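July, by D. Gumede

My aunt left me the ferry house at Medon and 115 letters, all from a man who signed himself Kemiser. I read two and felt sick — she'd told us she never loved anyone.

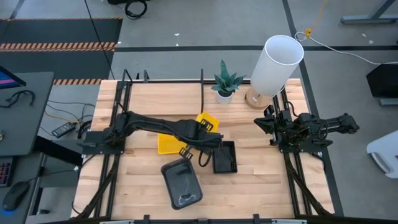

The last letter asked her to meet the early boat. I read it again at home, by the lamp near the back of the table, and cried like a kid!
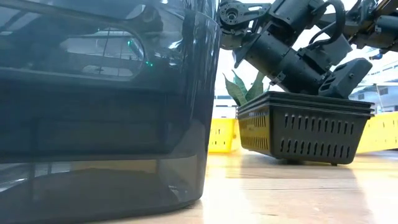 So did she go? She got as far as the jetty, then walked home and put the kettle on.

I caught the early boat myself — about 40 years late.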